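Ticket 142 : la tâche « tiroir du bas » dérive après reprise en téléopération
Projet : Luteson
Poste : meuble à tiroirs, atelier Castura
Ouvert le 15 décembre
État : en attente de confirmation

Bonjour à toute l'équipe, et merci d'avance pour votre patience, je vais être un peu longue comme d'habitude !

Nous montrons au robot la tâche du tiroir du bas, entièrement à distance, avec les manettes Jeltard. La consigne donnée à l'opératrice est simple : ouvrir le tiroir du bas en grand, y poser le sachet vert, refermer, et laisser le bol et l'éponge tranquilles sur le dessus. Sur les 30 démonstrations de la série, 13 sont marquées « rejetées » par le contrôle automatique de Dizon, toujours avec le même message : « état initial non conforme ». Or, à l'œil, je ne voyais rien de bien méchant, et j'avoue que j'ai d'abord soupçonné les manettes (pardon à elles).

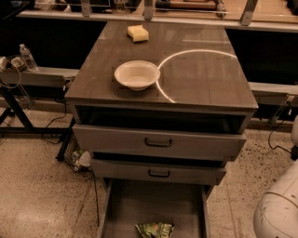 Vue de tête, tiroir du bas ouvert, sachet vert à l'avant du tiroir.

Ce que j'ai essayé, dans l'ordre :

J'ai recalibré les manettes et refait la mise à zéro du poignet. Aucun changement, mais le geste est plus doux, c'est toujours ça de pris.

J'ai ensuite relancé le contrôle sur les mêmes enregistrements, sans rien refaire : mêmes rejets, aux mêmes numéros. Le problème est donc bien dans les données.

Enfin, j'ai relu les vues de tête une par une avec un bon thé. Le bol blanc et l'éponge jaune restent sur le dessus du meuble, de ce côté-là tout va bien. En revanche le sachet n'est pas toujours au même endroit, et le tiroir situé juste sous la niche ouverte est légèrement tiré. Le reflet en arc de cercle sur le plateau m'a aussi fait hésiter, car il passe tout près du bord du bol, et je me demande s'il ne gêne pas la détection.

Pour comparer, voici une vue où le tiroir du bas est ouvert et vide, avec un sachet vert et blanc dans le coin en bas à droite. Je la trouve bien pratique comme repère, on distingue nettement le fond gris du tiroir.
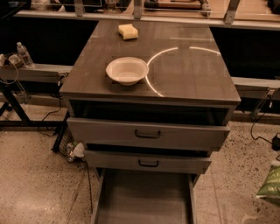 Réponse du support Dizon

Bonjour, et merci pour ce récit très complet, c'est un plaisir à lire ! Le contrôle attend tous les tiroirs fermés et le sachet au sol au premier instant de chaque démonstration. Si l'enregistrement démarre alors que le tiroir est déjà ouvert, il est rejeté. Le reflet n'entre pas dans ce calcul, vous pouvez laisser l'éclairage tel quel.

Nous vous proposons ceci :
Refermer tous les tiroirs à la main avant d'appuyer sur « départ », y compris celui qui dépasse à peine.
Attendre 2 secondes, bras immobiles, puis commencer le geste.
Garder les anciens enregistrements de côté, sans les effacer : nous avons une option de découpe prévue pour juin.

Suivi

Merci mille fois, c'est limpide. Je transmets la consigne à l'opératrice et nous referons les 13 démonstrations rejetées. Je laisse le ticket ouvert d'ici là, et je reviens vers vous si le compteur de rejets bouge encore.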